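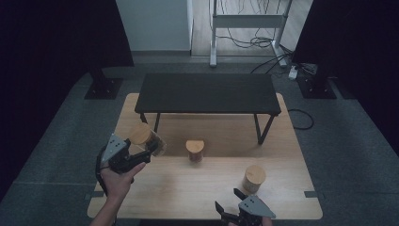
¿Cuántas demostraciones hacen falta para que el robot aprenda una tarea nueva de mesa?

Depende de cuánto varíe la posición inicial de los objetos. Con todo colocado siempre igual bastan muy pocas, pero entonces el modelo se pierde en cuanto alguien mueve una cosa dos dedos. Para algo que aguante cambios de sitio, nosotros no bajamos de 2,000 episodios.

Hola a toda la lista:

Contesto arriba a la pregunta que más se repite y aprovecho para responder al mensaje que llegó ayer desde el grupo de Starutthorpe, que me ha alegrado la mañana — ¡qué ganas tenía de que alguien más se metiera en esto! Lo copio para quien no lo tenga a mano:

> Buenas a todos:
>
> En Starutthorpe llevamos un tiempo teleoperando el brazo con un mando y un monitor. Funciona, pero es lento y muy cansado. Los operadores tardan varios días en cogerle el aire y, aun así, las trayectorias salen a trompicones, con paradas en mitad del movimiento. Nos preguntamos si compensa pasar a pinzas de mano como las que usáis en Peñalver.
>
> Tenemos tres dudas concretas. La primera, si no se pierde información al no tener el robot delante. La segunda, cómo tratáis las tareas de dos manos. Y la tercera, si guardáis los intentos fallidos o los tiráis.
>
> Un saludo y gracias por adelantado.

Voy por partes.

> si no se pierde información al no tener el robot delante

Algo se pierde, sí. Con la pinza en la mano es facilísimo hacer un giro de muñeca que luego el brazo no puede repetir, porque se sale del rango de la última articulación. Lo que hacemos es pasar cada episodio por el comprobador de Prasska antes de meterlo en el conjunto, y el que no tiene solución cinemática se queda fuera. En la última tanda recogimos 2,963 episodios válidos de la tarea de los tarros, ya descontados los rechazados. A cambio, la naturalidad del movimiento no tiene comparación. Una persona que no había tocado la pinza en su vida estaba grabando material aprovechable antes de la hora de comer, y eso con el mando no lo hemos visto nunca.

> cómo tratáis las tareas de dos manos

Este es el punto que más me entusiasma, la verdad. Con dos pinzas, una en cada mano, la gente se coordina sola: levanta un tarro de tapa de madera con la izquierda, lo inclina, y mientras tanto la derecha espera abierta y sin estorbar. Esa espera también es parte de la demostración y conviene no recortarla. Nosotros la recortábamos al principio para ahorrar disco y el modelo aprendió a mover los dos brazos a la vez, con los choques que os podéis imaginar. Un consejo práctico: vigilad los cables. Si uno tira de la muñeca, el operador compensa sin darse cuenta y esa compensación acaba en los datos.

> si guardáis los intentos fallidos o los tiráis

Los guardamos, con etiqueta aparte. Los más valiosos son los que tienen recuperación: el agarre sale torcido, la persona suelta, recoloca y vuelve a cerrar. Procuramos que cada sesión lleve por lo menos 5 de ese tipo. En Brirnley van más lejos y los provocan a propósito, empezando con el tarro tumbado. Todavía no lo hemos probado, pero lo tengo apuntado para diciembre.

Otra cosa que no preguntabais: cambiad de persona a menudo. En nuestro equipo graban 7 y se nota muchísimo en la variedad de los agarres. Hay quien entra por arriba y quien entra de lado, quien cierra despacio y quien va directo — y todo eso le viene de maravilla a la política.

Si queréis, os paso nuestro guion de sesión y la plantilla de etiquetas. Y si en Starutthorpe os animáis a grabar la misma tarea, me encantaría comparar vuestros episodios de mando con los nuestros de pinza, con el mismo brazo y los mismos tarros. Decidme qué formato usáis y preparo el conversor.

Un abrazo desde Peñalver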